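Monthly shop check, Lenosley building, ground floor
Checked by Marlies Hofstetter, January

Exit door: OK. Opens fully, path clear.
Extinguisher by sink: OK. Gauge in green, tag 2116.
First aid box: restock. Burn dressings out of date.
Eyewash: OK – ran it for three minutes.

Ladder check passed. One foot is worn and should be replaced before spring. 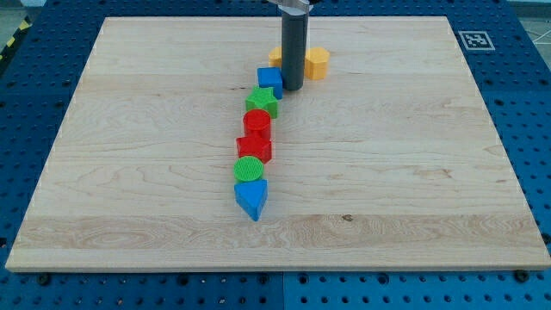 2 min read

Bench tops: look for splinters, lifted glue lines and anything left overnight. Wipe down with a damp cloth, no solvent.

Stockroom shelves: limit is 80 lb per shelf. Paint cans on the top one – move down.
Light over stairs: fail. Flickers. Gareth Mapplebeck to replace tube.

Next check in February.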